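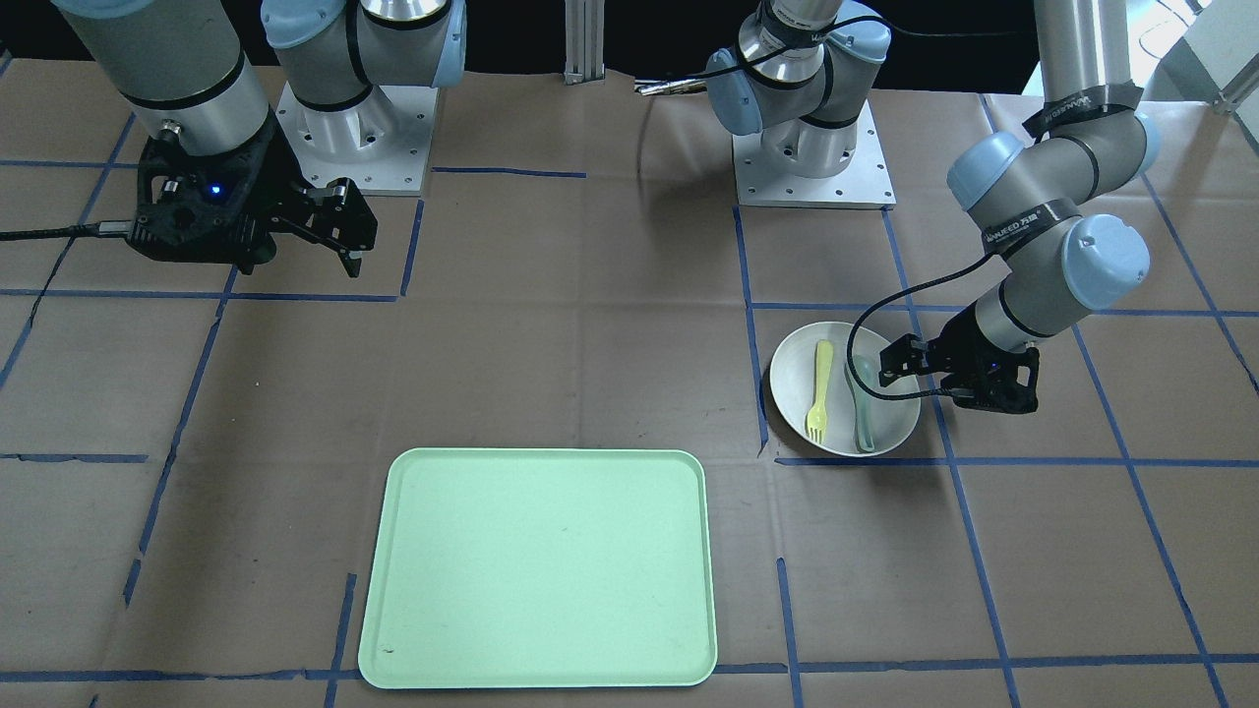 Prornadmont wants a say in how many newcomers it takes in

The town of Prornadmont has hosted refugee families for 13 years. Its integration officer, who asked not to be named, met us in February at the town hall annex on Lelirside.

"We get 16 places a year by quota, and we have asked for more," she said. "The answer comes from the capital, and it comes late." 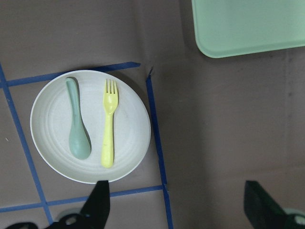
A plate with a spoon and a fork on it.

She would like towns to apply for families directly, with housing confirmed in advance. A pilot along those lines has been running in neighboring Peltero. "They matched 3 families before school started. We had ours arrive in the middle of the term."

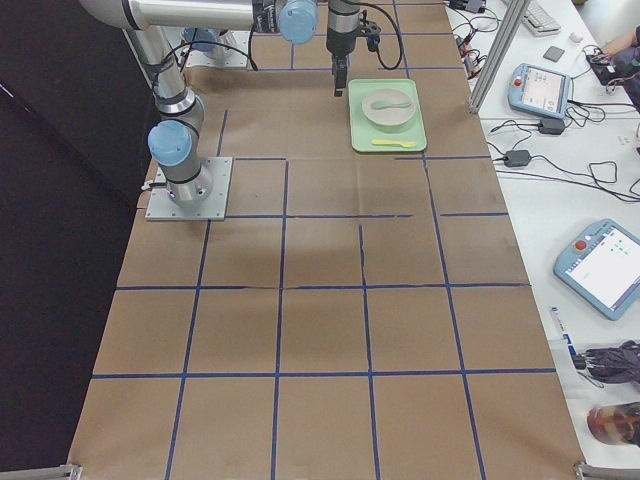
Housing is the harder part. The waiting list for town apartments stands at 200 households, and she does not expect it to shrink soon. "People ask me who goes first. I tell them how the list works, and some of them leave angry."

The council will vote on the Peltero model in the spring. She plans to speak in favor.

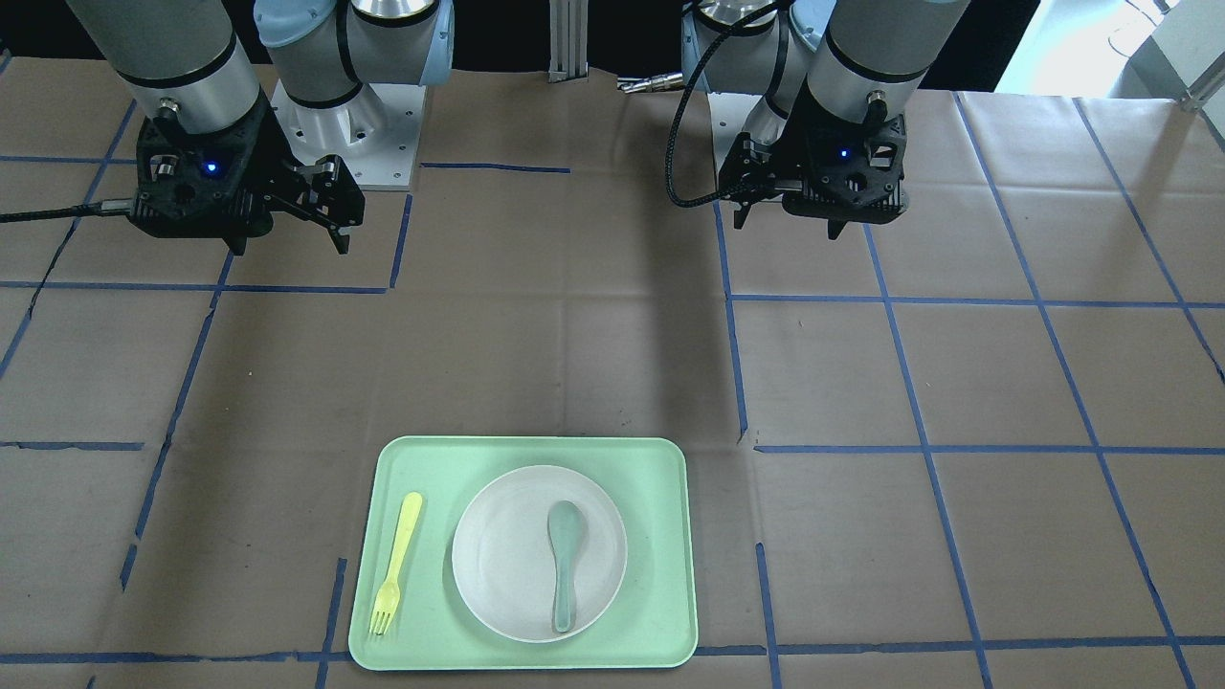

Plate, spoon and fork on a mint-green tray.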